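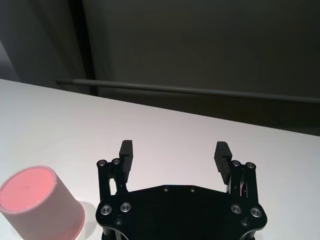
About Skirnunon

We pack tableware. Cups mostly, plus bowls, saucers and the odd teapot, for small makers who would much sooner be making things than wrapping them. Orders come in from their shops, and our people inspect every piece, match it to its order, box it and send it on its way. On a normal day that's 4000 pieces through one building, and a good many of them are somebody's wedding present, so we care a lot about the last few inches of the trip into the box.

How the robots came in

Leonie Aigner started the company with one packing bench and a borrowed van. By the time we moved to the Flurkado building we had a proper line, and we also had a lot of sore wrists. Picking up a cup, turning it, setting it down and reaching for the next one is easy work for ten minutes. It's a different thing at three in the afternoon!

So in May we put the first arm on the bench where cups get lifted and placed. Everyone calls that project Cividard, after the name on the planning folder, and it has stuck to the arms too ("Cividard two needs its pads wiped"). There are now 7 arms on the floor, each with a simple two-finger gripper, each working a bench next to a person who runs it.

We were nervous, and so was the floor. Before anything was ordered, Leonie stood up at the shift meeting and put two promises in writing. No one would lose a job or hours over the arms, and no one would be moved to a new bench without being asked first. Both pages are still pinned up by the time clock.

What changed for people

The biggest change is where the day goes. Packers used to spend most of a shift lifting. Now they spend it looking: checking glaze, catching hairline cracks, deciding whether a wobbly foot is charm or a defect (this can get heated), and calling the maker when something seems off. Those calls used to wait until the end of the week. Makers love getting them the same morning.

Leobardo Escobedo packed cups by hand for years and now teaches the arms, and the people who run them. He sets up a new cup shape by guiding the arm through the pickup himself, over and over, until the grip suits the piece. A straight-sided mug takes him very little time. Anything with a flared lip or a skinny base takes longer, and he has opinions about handles. "My hands know how a cup wants to be held," he says. "I'm just passing it along."

He has since trained packers from both shifts, and the bench leads who came through his training moved up a pay grade. Rotation is easier too. Someone with a bad shoulder can run a bench all day, where before we had to find them desk work they didn't want.

It hasn't all been smooth. The first weeks were slow, the stop buttons were in the wrong place until the evening shift told us so, and we still do teapots, lids and anything with gold trim entirely by hand. We expect to keep doing them that way.

Who we are today

Skirnunon is 185 people on two shifts, packing for 200 makers. Our in-house tool for tracking each piece from shelf to box is called Żak, and the floor decides what gets added to it next. At the moment the top request is bigger text.

Come and see it

Makers are welcome to visit before they sign up with us, and plenty do. Bring a few of your own pieces and Leobardo will try them on a bench while you watch. We're also hiring packers and bench leads for both shifts. You don't need any experience with machines; careful hands and a good eye are a great start, and we'll teach you everything else on paid time.

Page last updated 2021-07-04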